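Leasing & Front Desk Associate - Darnow Residences

Posted September. Open until filled, and we'd like it filled soon.

Trometti Property Group is looking for a leasing and front desk person for Darnow Residences, our newest rental building, just off the river path. First residents are already in. Phones are ringing. Need someone who can start within a couple weeks if at all possible.

Full time. Hourly pay plus a bonus on signed leases. Weekend shifts are part of the job, please don't apply if weekends are a no.

About the building

Studios, one bedrooms and a small number of two bedroom corner units. Gym, package room, rooftop with grills, bike storage on the lower level. Pets ok with a deposit. Retail on the ground floor is still being leased, so expect people to wander in asking when the coffee place opens. We don't know yet. Tell them fall.

Darnow is the sister building to Masto, which has been full pretty much since it opened. You'll train at Masto first, then move over. Two buildings, one team, so some days you'll be asked to cover the other desk. It's a short walk.

What you'll be doing

Answering calls, emails and website inquiries. Same day, always.
Giving tours. Furnished models, plus whatever vacant units are ready.
Running applications and credit checks through our system (we'll train you).
Writing up leases, collecting deposits, scheduling move-ins and booking the elevator.
Move-in and move-out walkthroughs with the checklist.
Logging packages. There are a lot of packages.
Taking maintenance requests and passing them on to the building super the same hour.
Keeping the model units tidy between tours, lights on, blinds up, thermostat set.
Updating listings when prices change. Prices change often.

Tours are the big one. On a busy day you might be up and down the building from 10 am to closing, so comfortable shoes. You need to know the floor plans well enough to answer questions without a sheet in your hand: which units get morning light, which closet fits a stroller, where the washer hookup is, which balconies face the street. We will quiz you on this during training. In a friendly way.

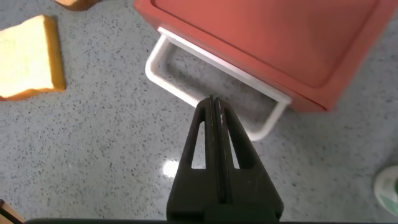 You'll also be the person new residents see on move-in day, which is a stressful day for most people. Keys ready, paperwork printed, elevator pads up before the truck arrives. If the truck is late, and it will be, you move the next booking and call that resident yourself. Patience matters more to us than sales talk.

What we need from you

2 years in leasing, hotel front desk, retail or anything else where you dealt with the public all day.
Clear, friendly writing. Most of our leads come in by email.
Comfortable with spreadsheets and learning new software.
High school diploma or equivalent.
Able to be on your feet and climb stairs. Elevators do go down.
Able to work Saturdays, and every other Sunday.
Must pass a background check before the start date.

Nice to have

A leasing or real estate license (if you don't have one and want one, we pay for the class).
A second language.
Experience with a brand new building. Lease-up is its own animal, units get delayed, punch lists drag on, you'll be explaining that to people a lot.

What you get

Health and dental after the first 60 days.
Paid time off, holidays, and a paid day on your birthday.
Rent discount at Darnow or Masto if you'd like to live in one of them. Not required, and about half the team doesn't.
$2000 signing bonus, paid in two parts, half at 90 days and the rest at six months.
Commission on each signed lease, paid monthly.
Gym access, both buildings.

Hours

Building office is open 9 am to 6 pm, later in summer. Five shifts a week, schedule comes out two weeks ahead. We try hard not to change it after that. Swaps between team members are fine, just put it in the calender so the desk is never left uncovered.

The team

You'd report to Helmi Ojala, property manager for both buildings. She came up through the front desk herself and still covers it at lunch. There are 4 of us in the office right now, and you'd be the next one. Repairs and turnovers are handled by Ikonen, our maintenance contractor, so you won't be fixing faucets. You will be calling them about faucets.

How to apply

Email your resume to the leasing office with "Darnow desk" in the subject line. Short note in the body of the email, no need for a separate cover letter. Tell us:

where you've worked with the public
when you could start
which weekend days you can do
whether you have a license, or want one

Or drop a resume at the Masto front desk any time before 5 pm and ask for Helmi. If she's on a tour, leave it with whoever is there, it will get to her.

First step is a phone call, roughly 20 minutes. Then an in person interview at the building, including a practice tour where you show us an apartment as if we were renting it. Don't memorize anything for that, we'll hand you the floor plan when you get here.

We're reading applications as they come in adn will reply to everyone, even if its a no. No recruiters please.

Trometti Property Group is an equal opportunity employer. If you need an accommodation for the interview, say so in your email and we'll set it up.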